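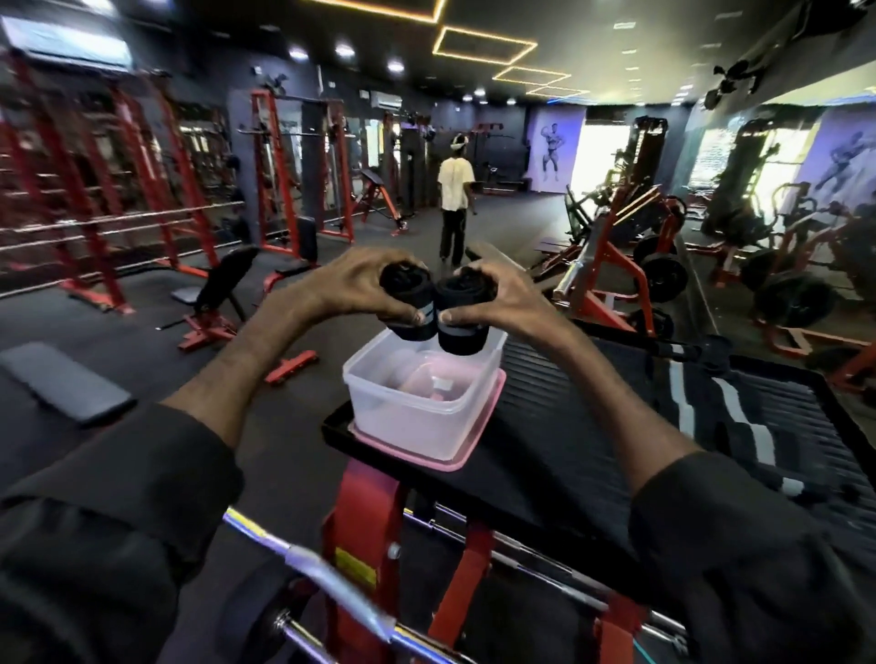
Head view, gym set: two rolled wrist wraps held side by side over a bench.

Candach small-gear set: README

Candach is a set of 174 head-view clips of hands picking up, turning and putting down small gear in a gym. We use it to tune the grasp planner on Firnis, our two-arm station. Most of this file covers how Firnis has to be set up so the clips and the station agree.

Contents
clips/ -- one folder per clip, video plus a time file
labels/ -- object names, start and end of each grasp
station/ -- Firnis settings, one file per change
log.txt -- upkeep log, newest entry last

Station setup
Firnis has two arms on one post and a camera on a short neck above them. Tilt the neck down until both fingertips show with the arms at rest. Lock the neck collar before running the camera check, or the check will pass and the tilt will drift afterward.

Start the Roltau controller first and wait for the steady light. Then power the arms, left one first. If the right arm comes up first the controller swaps the two, and every two-hand grasp plays back mirrored. Marleny Mamani put a fix in station/ for this, but it only works on the newer controller board.

Set grip force to 50 for rolled cloth, wraps included, and 100 for hard items. These are controller units. Do not go over 100 with the soft finger pads on.

Upkeep
Wipe the finger pads at the end of each run. Dust makes them slip on cloth well before it shows on the force plot.
Change the pads every 1000 grasps and reset the counter in the same session.
Check the neck collar whenever the station has been moved.
Run the camera check after any of the above and save the result in station/.

Known problems
The left wrist cable rubs on the post at full reach. It is sleeved for now -- look at the sleeve when you change pads.
Time files from the first Boutros session are offset. Use the fixed copies in labels/.
Grasp labels start when the fingers touch the item. Older scripts expect the start of the reach and will cut clips short.

Contact
Ziad Bataineh for the station, Marleny Mamani for clips and labels.

Last edited May 22, 2020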